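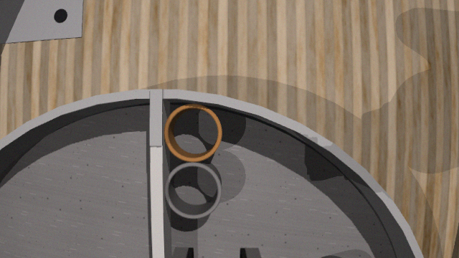
Irena Ziółkowski

Le bac rond à deux compartiments, je l'ai mis dans le devis Huvovton avant même de choisir le bras ! Deux bagues, une orange et une grise, posées debout contre la cloison : c'est le genre de prise qui décide du budget, parce qu'il faut des doigts assez fins pour passer près de la paroi.

Côté prix, chez Vetomell le bac est à 400 euros, le préhenseur à 1328 et le jeu de doigts longs à 882 (je le prends toujours, tant pis). Gardez 4000 euros pour l'intégration - et encore, si votre table est déjà percée. La simulation avant commande n'est pas comprise, demandez-la quand même.

Tarifs relevés le 20 janvier 2020, livraison en octobre pour les grosses séries. Pour une seule cellule, écrivez-moi avec le diamètre de vos pièces et la hauteur du bord, je vous réponds avec une liste complète.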